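Home Walk-Through for an Older Parent Living Alone
Checklist with comments, November 2020, filled in by Vendula Tichý

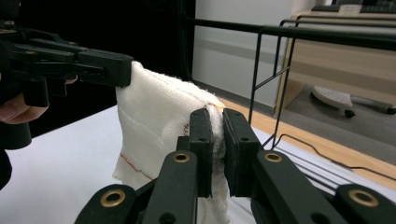
Gyula Hegedűs wrote in after the last version to say that he is 84, that he has read every item on the list, and that any daughter who turns up at his door with a clipboard will be given coffee and shown out. He would like the first item to be "Ask." It is now the first item.

The house below is my mother's. She asked, more or less. OK means OK, FIX means fix, and TALK means we had words and will be having more.

BEFORE YOU START

1. Ask. OK
She said yes on the phone and "what's all this" at the door. I counted the phone.

2. Walk through once without writing anything down. FIX
I lasted until the umbrella stand.

ENTRY AND HALL

3. Path from door to kitchen clear, wide enough for a person carrying groceries. FIX
Umbrella stand holds one umbrella and four walking sticks, none of which she uses for walking.

4. Loose rugs removed or fastened down. TALK
The hall runner came from her aunt. It slides like a tray. I proposed removal, she proposed that I lift my feet. We settled on grip tape underneath, to be reviewed.

5. Light switch reachable from the door. OK

6. House number readable from the street after dark. FIX
An ambulance crew would need to know the family.

STAIRS

7. Handrail on both sides, full length. FIX
15 steps, one rail, and the rail stops two steps short of the bottom. The second rail was quoted at 200 dollars fitted. My mother says she could have bought the staircase for that.

8. Nothing stored on the steps. TALK
Books. She stacks the ones that are going up on the left and the ones that are coming down on the right. It's a better system than anything at my office and it has to go. A basket at the top and another at the bottom, trial period one month.

9. Edge of the bottom step easy to see. FIX
Same brown as the floor. Strip of light-colored tape ordered.

KITCHEN

10. Everyday things between hip and shoulder height. FIX
The good pot lives above the refrigerator. So does the bad pot. Both moved down, and the fondue set promoted in their place.

11. Step stool has a handle and doesn't wobble. FIX
The step stool is a chair.

12. Smoke alarm tested. OK
Loud. The neighbor now knows I'm visiting.

13. Expired food removed. TALK
I was told paprika doesn't expire.

BATHROOM

14. Grab bar at the tub, screwed into the wall framing. FIX
Hers holds on by suction and optimism. Replace before anything else on this page.

15. Non-slip mat inside the tub. OK

16. Water heater no higher than 120 degrees. FIX
It was higher. Turned down. She claims to feel the difference in the tea.

BEDROOM

17. Lamp reachable while lying down. OK

18. Night light between bed and bathroom. FIX
Bought a plug-in one, warm white, 3000 K on the box. She unplugs it at 11 every night when she goes to bed, to save electricity. Will explain again.

19. Phone within reach of the floor as well as the bed. TALK
She hadn't considered being on the floor and didn't care to. The Botix pendant I gave her in spring is in its box, in the drawer with the other presents.

THE PART WITHOUT SCREWS

20. Someone hears from her every day. OK
Bianka Kocsis from next door, by way of the fence. More dependable than the pendant, and with more news.

21. Medicine list current and on the refrigerator. FIX
Current as of two doctors ago.

22. Something to look forward to this week. OK
Her reading group meets by phone now. They're on a book about living well past eighty, which she finds a bit basic.

COMMENTS

Vilmos Juhász: On 8, please leave the books on the stairs until you have the second rail. If you take both her system and her money in the same month she will stop answering the door. Speaking as a father.

Dexter Szabo: Which tape for the runner? I used the ordinary double-sided kind on my dad's and it let go by the weekend.

Vendula Tichý: Dexter, the rubbery mesh pad, cut an inch smaller than the rug all around. I gave up on tape the day after I wrote this. Vilmos, the baskets are in place and she's keeping yarn in them.

Bianka Kocsis: Your mother would like it noted that the chair in item 11 is a very solid chair. She also wants to know who turned the water down.

Vendula Tichý: Noted. Grab bar goes in Thursday morning, please make sure she's home.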